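## Getting the network share to mount at boot

I'm assuming you've got your little Koltine box running, you can ping the file server (mine is called Pirihi, so swap in your own name), and you're tired of typing the mount command every morning. I sure was!

1. Open a terminal and make a folder for the share to land in: `sudo mkdir /mnt/pirihi`

2. Put your login in a small text file, `/root/.sharelogin`, with the username on one line and the password on the next:

 `username=yourname`
 `password=yourpassword`

3. Lock that file down with `sudo chmod 600 /root/.sharelogin`.

**Caution:** don't skip step 3. I left mine readable from January until last week, and I'm not proud of it.

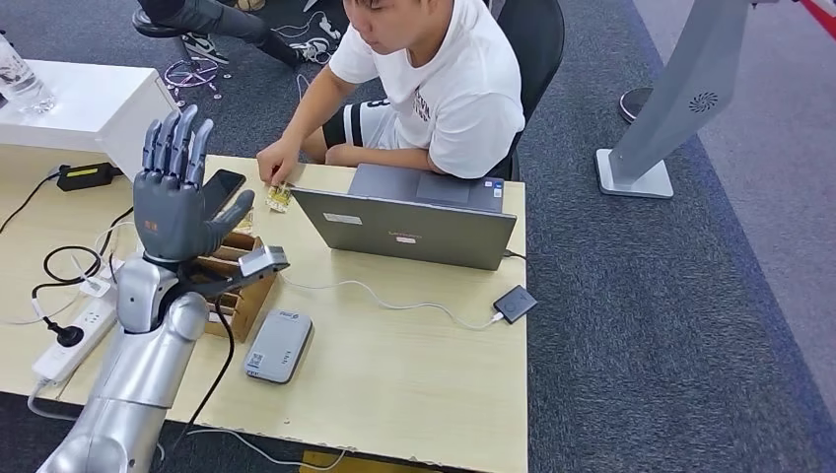
### Editing fstab

4. Make a backup first: `sudo cp /etc/fstab /etc/fstab.bak`

5. Open the real one with `sudo nano /etc/fstab` and add this as a single line at the bottom:

 `//pirihi/files /mnt/pirihi cifs credentials=/root/.sharelogin,uid=1000,_netdev,nofail 0 0`

6. Save, then run `sudo mount -a`. If you get your prompt back with no complaints, go look in the folder – your files should be there.

**Note:** please keep `nofail` in there. Without it my box sat at a black screen for 180 seconds when the server was off (I thought I'd killed it).

7. Reboot and check again. On Wi-Fi, give it 60 seconds before you start worrying.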